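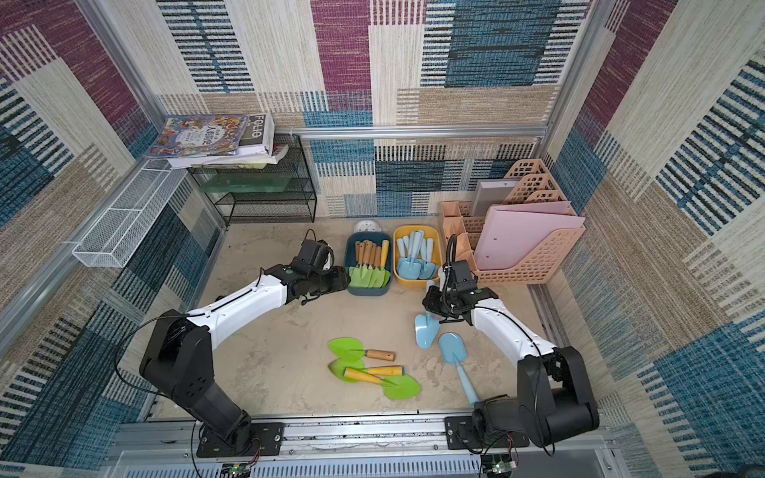 Handschaufeln der Serie Sevholm in Grün und Hellblau mit Sortierschalen in Dunkelblau und Gelb

Handschaufel-Set Sevholm mit Sortierschalen
Artikelnummer 3346

Das Set Sevholm richtet sich an Schulgärten, Kindertagesstätten und gärtnerische Ausbildungsbetriebe, die Handgeräte in größerer Stückzahl ausgeben und wieder einsammeln. Es umfasst Handschaufeln in zwei Ausführungen sowie zwei Schalen aus Kunststoff zur getrennten Aufbewahrung.

Ausführung Grün
Handschaufel mit grünem Blatt und hellem Holzgriff. Farbabweichungen zwischen den einzelnen Griffen sind möglich und stellen keinen Mangel dar. Die Griffe sollten vor der Winterlagerung mit Leinöl behandelt werden.

Ausführung Hellblau
Handschaufel aus hellblauem Kunststoff für Pflanzerde, Sand und Substrat. Für verdichtete oder steinige Böden wird die grüne Ausführung empfohlen.

Sortierschalen
Die Schalen in Dunkelblau und Gelb nehmen die Schaufeln aufrecht auf und können nebeneinander aufgestellt werden. Die Zuordnung der Farben ist dem Anwender freigestellt. Einzelne Schalen sind unter der Artikelnummer 371 nachzubestellen.

Pflege und Lagerung
Erdreste sind nach Gebrauch mit einer Bürste und klarem Wasser zu entfernen. Geräte mit Holzgriff dürfen nicht in der Spülmaschine gereinigt werden und sind vollständig getrocknet einzulagern. Ein frostfreier Lagerplatz wird empfohlen.

Bestellung und Lieferung
Der Vertrieb erfolgt über Mekdale Gartenbedarf. Die Lieferzeit beträgt in der Regel 7 Werktage. Bei Sammelbestellungen ab 1000 Schaufeln ist eine gesonderte Terminabsprache erforderlich. Bestellungen für die Frühjahrssaison werden ab Januar entgegengenommen.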